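Kids' Corner > Science > How Labs Work
Tags: glassware, tidying up, ages 8 to 11
143 shares | 7 comments

Why Do Scientists Love Bins So Much?

Think about the messiest drawer in your house. Maybe it has batteries, string, a broken pen and one lonely sock. Finding anything in there takes forever! Now imagine that every single thing in that drawer was made of glass.

That would be a real problem, and it's one that people who work in science labs have to solve every day. Labs are full of glass. Glass is great for science – you can see right through it, it's easy to wash, and most liquids don't change it or soak into it. But glass rolls, tips and breaks. So every piece needs a home.

Meet the glassware

A beaker is the cup of the science world. It has a flat bottom and straight sides, and many beakers have a little spout so you can pour without dribbling. The lines on the side tell you more or less how much is inside, but scientists use other tools when they need to measure exactly.

A flask is different. It has a wide body and a narrow neck, so you can swirl a liquid without sloshing it all over your sleeves. Some flasks are shaped like a cone and stand up by themselves. Others are round like a ball at the bottom. Round ones are wonderful for heating, because the heat spreads evenly around the curve. Try to stand one on a table, though, and over it goes!

So how do you put away a ball? You give it a ring to sit in. A tripod is a stand with three legs, and three is a very clever number. A stool with four legs wobbles if one leg is too short, but three legs can always touch the floor together, even when the floor is bumpy.

Then there are the stirrers. A stirring rod is a thin stick for mixing, and a spatula can scrape and scoop as well. They're long and skinny, and they love to roll off tables.

A home for everything

At the Clurumow Science Room, Walid Kassab looks after 69 pieces of glassware, and he uses open bins to keep them sorted. "If I can see it, I can find it," he says. "And if I can find it, I can put it back!" His Wednesday club spends the last part of every meeting tidying, and he thinks it's the best part. (Not everyone in the club agrees.)

Open-front bins are perfect for this. The walls keep things from wandering off, and the low front means you can look inside and reach in without lifting anything over a tall side.

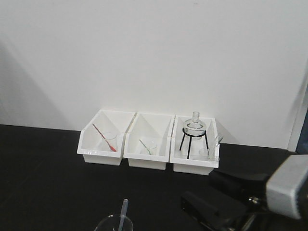
LOOK CLOSER

Three white bins sit side by side, and the sloped fronts let you peek right in. Can you spot the round-bottom flask? It's resting in the ring of a black tripod in the right bin. The red spatula and the green stirring rod each have a beaker to lean in, just like toothbrushes in a cup. There's one more beaker out on the black tabletop. Which bin would you choose for it?

Try it at home

Pick one messy drawer and find three small boxes. Sort everything by what it does: things that write, things that stick, things that cut (ask a grown-up to move the sharp ones). Stand the long, thin things in a plastic cup. Then ask someone in your family to find the tape – and time them!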